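Home Talks Slides Notes Archive Contact

Surface wear in shared work areas: speaker notes
Miltcombe facilities session, 2022-10-02

Slide 1. Opening. State the scope: horizontal surfaces in daily use, cleaning intervals, and when to refinish. Floors are out of scope – refer questions to the Relo talk.
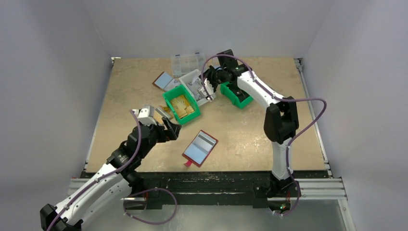
Most sites clean on a fixed schedule and inspect only when someone complains. The survey at Miltcombe covered 124 surfaces in 29 rooms. Each was inspected under a low-angle lamp and given a wear grade from 0 to 4.

Slide 2. Grades. Read the definitions aloud. Grade 1 is a change in gloss with no loss of finish. Grade 2 is scratching that catches a fingernail. Grade 3 is exposed base material. Pause here, as people tend to mix up 1 and 2.

Slide 3. Results. Of the 124 surfaces, 28 were grade 3 or higher. Most of these were in rooms cleaned with abrasive pads. Point to the left column first. The right column uses the old grading and should not be compared directly.

Slide 4. Method change. Abrasive pads were withdrawn in March. Replacement: microfiber cloth, neutral cleaner, 20 ml per bucket. Rinse with clean water. Residue left by a strong mix reads as haze under the lamp and gets graded as wear.

Slide 5. Refinishing. Grade 2 can be buffed. Grade 3 needs a new coat. Grade 4 is replaced. Do not buff near a seam – heat lifts the edge. Skip the cost table if time is short; it is in the handout.

Slide 6. Open items. No follow-up grading yet on the Sametti annex. Lamp angle was not recorded for the first two rooms, so those will be repeated.

Questions. Repeat each one into the microphone.

Related talks
Relo: floor coatings under rolling loads
Ayele: choosing a neutral cleaner
Sametti annex: room inventory
Inspection lamps: setup and storage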